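# Setting up a practice tray before the sandwich arm comes to your kitchen

If you run a busy counter, sooner or later somebody upstairs will tell you that an arm is going to help build the burgers. We had that talk at Stomard in February, and I'll admit the mood on the line was not great! What helped us most was a morning spent at a table with toy food, working out together what goes where and which jobs stay with people. I've walked 9 crews through it now, and I'd like to pass it along to you.

**1. Pick your build and say it out loud.** Have your line cooks call the layers in the order they really use on a shift (which may not match the laminated card on your wall, and that's fine). Write down their version. The people who have made thousands of these know where the cheese slides and which bun tips over.

**2. Lay out the table.** Put a tray in the middle, with its long side running away from you. Stand a clear divider along each long side, then fix three holders to the outside of each one. Stand the food pieces on edge in the holders so every one has a fixed home. An arm likes things to be in the same place every time, and so, as it happens, does a new hire.

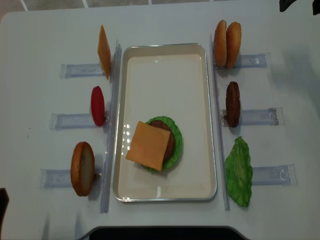

*Practice build in progress: lettuce, patty and cheese on the tray, with tomato and buns still in the side holders.*

**3. Build by hand first.** Let everybody have a turn, slowly, and stop whenever someone reaches across themselves or has to hunt for a piece. A crooked cheese slice is worth a chat too. Does it matter to your customers? Who straightens it? Babatunde Isah, one of our shift leads, asked exactly that, and we ended up with a "look and fix" step that belongs to a person on every order.

**4. Split the work on paper.** Draw two columns, one for the arm and one for the crew. Ours gave plain stacking to the arm and kept special orders, allergy requests, the grill and the final look with the crew. Refilling the holders is a real job, so please write it down and put time against it. We forgot at our Dursun kitchen, and for three weeks the same poor person did it on top of everything else.

**5. Talk about hours before anyone has to ask.** Tell people what changes in their shifts, who will be trained, and who can press stop (our answer is everyone, with no questions asked afterward).

Leave the table set up in the break room for a few days if you have the space. Folks will wander over with a coffee and move things around, and you'll want to take notes when they do.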